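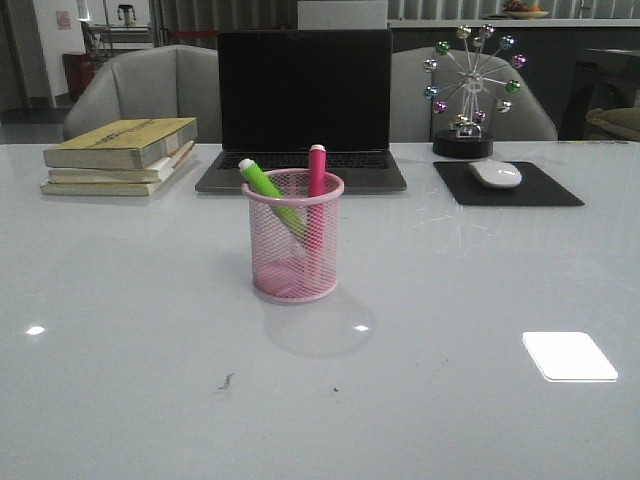
# Going back to paper for the household budget, who's with me?

**mapleleftovers** wrote:

OK so I finally quit the budgeting app. I'd been on Prergate for three years and it kept moving my grocery trips into "Entertainment," and then last month they redid the whole thing and my old categories went poof. I emailed support and got a form letter back signed by a Satish Chaudhary, who was very polite and did not fix one thing.

So it's a notebook now. Green marker for money coming in, pink for money going out, laptop stays off until the page is done. My July page has a grand total of $2,621 in pink on it and I felt every dollar of it, which never happened when the app was adding it up for me.

Anybody else doing this on paper? How do you handle stuff that only comes twice a year, like car insurance? I'm stumped on that one.

---

**GusInTheBasement** wrote:

Been on paper since before there were apps, so welcome home! For car insurance I take the yearly amount, divide by twelve, and write it down every month like I already paid it. That money goes over to a second savings account and I don't look at it. When the bill shows up I just move it back.

My wife thinks the second account is silly, and she may be right, but it hasn't failed us yet.

---

**tessellate_me** wrote:

I'm gonna be the grump. I did paper for a year and it was a disaster. I'd lose receipts, then I'd guess, then I'd quit guessing, and by spring the notebook was mostly doodles and a soup recipe. A plain spreadsheet does the same job and it adds correctly. You don't need Prergate or any of them, just two columns and a sum at the bottom.

Also what happens when you spill coffee on July?

---

**mapleleftovers** wrote:

@tessellate_me I have already spilled coffee on July, lol. It's still readable!

And I hear you on the spreadsheet, I really do, but if I open the laptop I'm reading about somebody's kitchen remodel ten minutes later and the budget isn't done. That's a me problem. @GusInTheBasement I like the twelfths thing a lot, I'm stealing it. Do you write it in with the regular bills or on its own page?

---

**GusInTheBasement** wrote:

Own page, at the back. Car insurance, property tax, the dentist, and a line for Christmas. I put the running balance in pencil since it changes every month and everything else is in pen.

---

**nopeperoni** wrote:

Pink for spending would make me anxious. I did red once and it looked like my page was yelling at me. I use one blue pen for the whole thing and put a little minus sign. Boring but I sleep fine.

Question for the paper people though: how are you splitting things with a spouse or roommate? My roommate and I share rent, internet and cat food, and we got into a real fight over who covered the vet. He was sure he paid it, I was sure I paid it, and we both sort of had (he paid the visit, I paid for the pills). An app would've saved us a bad evening.

---

**tessellate_me** wrote:

A SHARED SPREADSHEET would've saved you a bad evening. I rest my case.

---

**lindenandrye** wrote:

We keep one sheet on the fridge for shared stuff only. Whoever pays writes it down with an initial, and at the end of the month one of us pays the other the difference. Works great as long as you write it down before you take your shoes off. If I wait till after dinner it's gone from my head.

I disagree with tessellate_me about the adding, by the way. Doing it by hand is how I caught the gym charging me double. The spreadsheet would've happily added both.

---

**tessellate_me** wrote:

Fair on the gym. I still say you'd have seen it on a bank statement.

---

**nopeperoni** wrote:

Fridge sheet might work for us. The cat will eat it but I'll try putting it up high.

---

**mapleleftovers** wrote:

Set up the back page tonight with car insurance, the dentist and new tires. The tires one scared me a little. @lindenandrye do you start a fresh fridge sheet every month or keep going till it's full?

---

**lindenandrye** wrote:

Fresh one every month, and the old ones go in a folder. I've looked in that folder maybe twice.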